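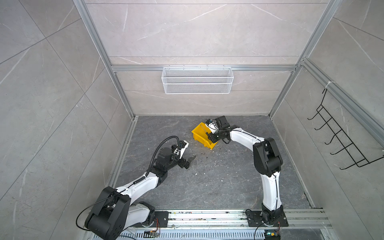 Bins, Baskets and Crumbs on the Floor: Your Questions About the Tiled Utility Corner

Reading time: 6 minutes
65 shares
40 comments

Ever since I wrote about keeping a small tiled space tidy with a bin, a wall basket and a row of hooks, the letters have been coming in, and I've loved every one of them (even the very stern one on the subject of vinegar). I've gathered up the ones that come round most often and answered them as well as I can. If yours isn't covered, leave it in the comments and I'll get to it, though I'm slow in March when the garden starts calling.

Hamidreza Nazari, Tindville

Why do you like a yellow bin? Wouldn't gray look nicer with the tile?

It would blend in beautifully, and that was my trouble with the last one! I had a gray bin on a gray floor for years and I kicked it about twice a week. Yellow plastic against dark marble-patterned floor is something you can find half asleep with an armful of towels. I also find that people use a bin they can see. When mine was gray, my family left little bits of paper on the shelf next to it. I don't say the color cured them completely, but there's a lot less paper on the shelf.

What size of bin should I get for a small room?

Smaller than you think. A big bin in a utility corner fills up slowly, and you forget what's at the bottom of it until your nose reminds you. I like one I can pick up with one hand by the rim, carry out and tip without a struggle. If you're buying in person, lift it in the store and pretend to empty it. You may get a look or two, but you'll know right away if the rim is sharp or the sides bend when you grip them. The ladies at Futwood, our hardware store here in Tindville, are quite used to me doing this by now.

Whenever I tip out the bin, bits end up all over the floor. What am I doing wrong?

Nothing at all, I promise. Crumbs and scraps of paper cling to plastic and then let go at the worst moment, usually when the open side is pointing at the floor. A few things help. Tip slowly, and keep the rim low, right down inside whatever you're emptying it into. Give the bottom a firm pat with your free hand while it's still tilted. And do your sweeping after the bins, please, never before. I did it in the wrong order for most of my adult life and swept everything twice.

If you've lost something small and need to go through the contents, spread a sheet of newspaper first and tip the bin gently over that. I got an earring back this way, and a button I'd been blaming on the dryer.

Do I need a liner?

For dry trash, I don't bother. Dryer lint, thread, tags, paper and the odd bit of crust can go straight in, and I wipe the inside with a damp cloth when it starts to look sad. If anything wet or sticky goes in there, then yes, use a liner, and fold a good wide cuff over the rim so it doesn't slide down. A rubber band under the rim will hold it if your bags are a little too big.

How do you get crumbs off a dark floor? I can see every white speck.

Dark stone and dark stone-look tile are lovely and they are also terrible tattletales. White scraps show up on the dark parts, and dark crumbs sit there quietly until you step on them in your socks. I use a soft brush, the long-bristled kind, and pull toward me in short strokes. Stiff bristles flick the small pieces away to the walls, where you'll meet them again later. After that I go over it with a microfiber cloth, barely damp, on a flat mop.

Try switching off the ceiling light and setting a flashlight down on the floor. Every last crumb throws a shadow. My sister-in-law thinks this is going too far, and she may be right, but her floor has crumbs on it.

Can I use vinegar on the tiles?

Here is where the stern letter came in, and the writer was quite correct. If your tile is real marble or limestone, keep vinegar and lemon away from it, as acid leaves dull marks that you can't wipe off. If it's porcelain made to look like stone, it's much tougher, but plain warm water with a small squirt of dish soap does the job just as well and doesn't smell like a salad. If you don't know which you have, treat it as real stone. I use the Cinico stone soap on mine, and a bottle lasts me ages.

How often should the walls be washed?

Less often than the floor, thank goodness. Large tiles have the great advantage of fewer grout lines, so a wipe down from top to bottom once a month keeps them fresh. Pale gray with a faint white vein is a forgiving pattern, too. I've had a splash of coffee on one for a whole morning before anyone pointed it out. Look behind whatever you've hung on the wall, though, because dust settles along the top of a rail and nothing in the room will tell you about it.

What do you keep in a hanging wire basket?

Light things that are happy to be seen: folded cloths, spare sponges, a roll of bin liners, clothespins in a little drawstring bag. A long white wire basket on a rail takes up no floor at all, and dust falls through it instead of collecting in the bottom. So, I'm sorry to say, do clothespins, which is why mine are in the bag.

I'd also suggest letting it stand empty for a while when you first hang it. Live with it for a few days and notice what you reach for and where your hand wants it to be. I filled mine the same afternoon with everything I could find and then spent a week taking things out again.

How high should the rail go?

I can tell you what I did, but please measure against yourself! I'm not tall, and I like to see into the bottom of a basket. Mine hangs 39 inches above the counter height I first penciled in, then moved down when I found I needed a stool, which will show you how much the pencil is worth. Hold the basket up against the wall with one hand and reach into it with the other. If your shoulder comes up toward your ear, it's too high. Have someone mark the spot for you, as it's very hard to do both.

Is a hook rack better than a shelf?

For anything with a loop or a handle, I think so. Five hooks will hold a dustpan, a hand brush, an apron and a dish towel and still leave you one for the thing you didn't plan on. Black wire hooks stand out well against pale tile, and that makes it easy for guests and children to put things back. Choose hooks that project well out from the wall if you're hanging anything bulky. Short ones are fine for keys, but a dustpan will slide off them and wake the whole house.

My own dustpan is a Toma with a hole in the handle. If yours doesn't have one, tie on a loop of string.

Are zip ties all right for holding things to a rail?

They're perfectly all right, and I use them more than I'd like a proper carpenter to know. White ones look tidy on white or silver metal. Pull them snug and snip the tail flush, then feel the cut end with your finger, as it can be sharp enough to scratch. They're fine for steadying something light. For anything with real weight, use the bracket that was made for it.

My wire basket is getting sticky. How do I clean it?

Take it down and give it a bath. Fill the sink with warm soapy water, leave it in for 40 minutes, turning it over halfway if it's a long one, and go over the joints with an old toothbrush. Dry it thoroughly with a towel before you hang it up, especially where the wires cross. If the white coating has chipped, dab on a little enamel paint so it doesn't rust and leave orange marks on your nice clean cloths.

How long does the whole routine take you?

Bin out, basket straightened, hooks put right and floor brushed: I'm usually done before the kettle has boiled and the tea has steeped. Add the damp mop and it's a second cup. I do it at eight in the morning when the light comes in low across the tile, but I know plenty of readers who'd rather do it last thing at night with the radio on, and their floors look every bit as good as mine.

3 new comments
Share this page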